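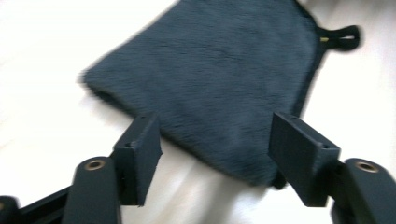
Pavham Swim Project
Progress report to the Nair Fund, second period
18 September 2019
Prepared by Paweena Nakpan

Dear all at the Nair Fund,

What a summer it has been! When I wrote to you last we had a pool booking, a stack of sign-up forms and a lot of crossed fingers. We now have 28 adults enrolled, nearly all of them from the streets between Gostov Road and the river, and most of them had never put their face in the water before. I'm so pleased to be writing this one.

Lessons

We are running 4 classes a week at the Pavham pool, two for complete beginners and two for people who can already float and want to get moving. The evening beginner class filled up first and has a waiting list. The morning one was slow to start (I think the time put people off during school vacation) but it picked up as soon as the kids went back, and it's now a lovely, chatty group that stays on for coffee afterward.

Rodrigo Moya is teaching the beginners and he has been a wonderful find. He starts everyone sitting on the steps, breathing out through the nose, and he won't be hurried. A few people spent their first three sessions doing only that. One woman in the morning class told me she had been taking her grandchildren to the pool for years and watching from the bench. Last week she swam a full width on her back and the whole shallow end clapped.

The second group has moved on to front crawl. Breathing to the side is the sticking point for nearly everyone, so Rodrigo and I have changed the plan and put two extra weeks on it before we go anywhere near the deep end.

What changed from the plan

In July the pool closed for 2 weeks while the filter pump was replaced. We had been warned it might happen, though we'd hoped for the fall. We used the gap for dry-land sessions in the hall at Estell: floating positions on mats, how to throw a rope, what to do if you see someone in trouble. I expected a small turnout and we ran out of mats! We'd like to keep one session like that in every course from now on.

We also dropped the Saturday family swim. It was in our application and I was fond of the idea, but the lane time cost more than we had budgeted and the people who came could already swim. The money has gone into the second beginner class.

Kit and the loan shelf

The small equipment line has been spent almost entirely on goggles, caps, kickboards and towels for the loan shelf. People borrow what they need at the door and drop it in the bin on the way out. The dark towels have held up better in the wash than the pale ones, and we'll stick with them when we reorder. Cheap goggles were a mistake on my part. The straps snap, and we've switched to a sturdier pair with a simple clip.

Money

Spending is a little under budget for the period, all of it from the pool closure, when we weren't paying for lanes. With your agreement I'd like to carry that over to the winter course. The full sheet is attached, with receipts in the same order as the lines.

Coming up

The winter course opens for sign-up next month. We want to add a women-only class, which has been asked for again and again, and we're talking to the pool about covering the big windows for that hour. We have one swimmer from the spring group who is keen to train as an assistant, and I'd love to put some of the carried-over money toward her course fee if you're happy with that.

You'd be very welcome to visit. The evening beginners are the ones to see, and if you bring a suit Rodrigo will have you in the water.

With warm thanks,
Paweena Nakpan

Attached: spending sheet, class register summary, draft winter timetable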